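Against the Big Gift Basket
by Veronica Stanciu
30 October 2019

Every October the shops in my city begin to sell baskets for the holidays. They are tall, they have a ribbon and a lot of shiny plastic, and half of the inside is paper. Last year I paid 32 dollars for one at Alarcón, and my aunt found in it five things she could eat. I think we should stop buying them and fill our own boxes again.
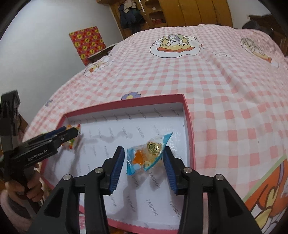

My mother never bought a ready gift. She kept shoe boxes and shirt boxes in the closet, and before a visit she put one on the bed and filled it slowly, with sweets from different shops. A shallow box is best for this, I believe. In a pink one with a white inside, even a single candy in a wrapper with blue edges and twisted ends looks like something chosen. At the bottom of a deep basket it would be lost.

People tell me they have no time. My friend Alina Lungu said this also, and then she made 13 small boxes for her colleagues in two evenings. She told me the hard part was to stop adding. I understand her. When you see an empty corner, you want to close it with one more candy, and soon the cover does not go down.

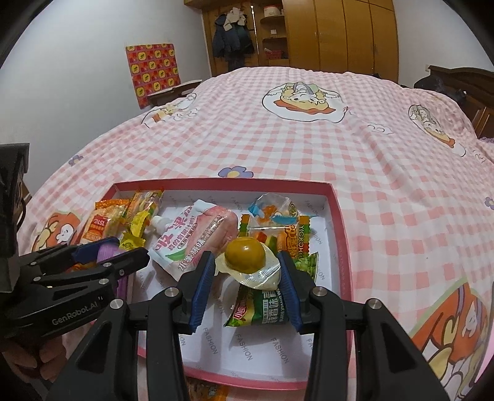

I would also say, do not be too serious about matching. A gift where everything is the same color and the same brand looks nice for one minute. I prefer that a person must search a little, and finds something salty under something sweet, or a drink with a taste they do not know. Children understand this better than adults do.

The box itself can be old. I do not mind if it has the name of a store printed inside, and I have never met a guest who minded. What I do mind is to pay for a ribbon and a kilo of paper. This year I will send my aunt a shirt box.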